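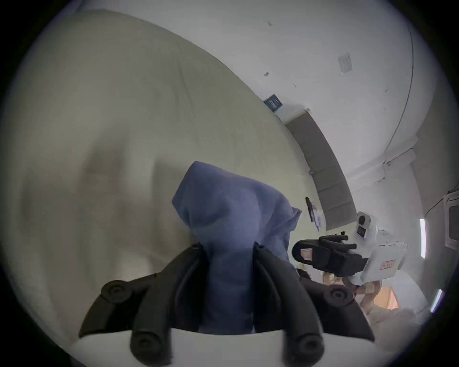
Is it worth paying for a special wash to get the towel smell out?

Posted by Brestari in Laundry and Cleaning
356 views, 3 replies

My bath towels smell fine off the line and then sour again the moment they touch damp skin. I've been told to buy a "hygiene rinse", and the bottle says it removes 99 point something per cent of something, which I take with a pinch of salt. I already use a decent bio powder at 40. The machine is four years old and has never given trouble. Does the rinse do anything an ordinary wash can't, or am I paying for perfume?

Hubert Hauser
3,576 posts

Perfume, mostly, in my view. Before spending anything, try this:

Wash the towels at 60 with the full dose of powder for hard water, whatever the box says about soft. No fabric softener at all, as it coats the loops and they stop soaking up water properly. Don't fill the drum past two thirds. Then get them dry the same day, even if that means half an hour in a launderette dryer.

If they still smell after 2 washes like that, look at the machine. Pull back the rubber door seal and have a sniff. Four years of 40 degree washes leaves a fair bit of muck in there, and "never given trouble" only means it still goes round. Run it empty on its hottest setting and clean the drawer while you're at it.

I'd want to see what that 99 per cent was measured on before I believed it.

Medel

vinegar!! half a cup in the softener drawer, been doing it for years and never had a smelly towel

Aigner

I'm not convinced by the vinegar. I tried it for a whole winter and my towels smelt of chips and then of damp. Some machine makers also warn against it because of the rubber parts, so check your manual.

The 60 wash did help mine, though two old ones never came right and went for floor cloths. Also, where do you hang them between showers? Mine were bunched up on a hook behind the door, and a rail sorted out more than any bottle did.

Brestari

Hook behind the door, yes. Will try the 60 wash and a rail first and leave the rinse in the shop.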